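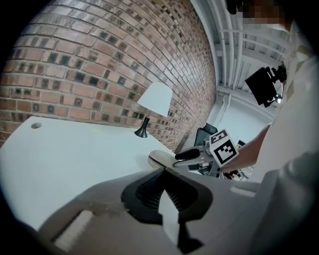 March
By Hidayah Purba
Share 241 | Comments 2

When the Halonen studio moved into its present room, the first wish of the landlord was to cover the brick. Adska Halonen, who runs the studio, refused.

"They wanted plaster, everything white and clean," she tells me. "But I said no, the brick is the reason I signed the contract."

The ceiling is another matter. It was painted white together with the pipes, and she agrees that this was a good decision. "Before, it was dark, and you felt the pipes were sitting on your head. Now I forget them."

I ask about the desk, and she laughs a little. The budget for all the furniture was 4,000 pounds, and 910 of it went on the white tables. She wanted broad tops with a hole at the back for the cables.

"I have worked for years with cables across my papers. The hole is a small thing, but I looked for it in every shop."

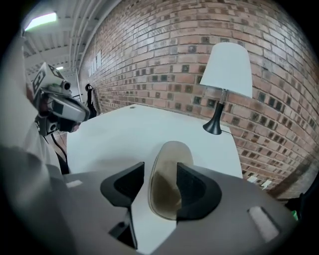

The table lamp with the white shade stands at the back, close to the brick wall.

The lamp was not in the plan. She bought it second-hand, after her first winter in the room. "At four in the afternoon the bricks became almost black. With the lamp they are red again, and people stay longer at that table."

Is there something she would change? She thinks for a moment. "More outlets. They are low on the wall, and I am not so young to go under the table every morning."

She would also like a proper board for notices. For now, papers are still pinned on the wall, and she has stopped to complain about it.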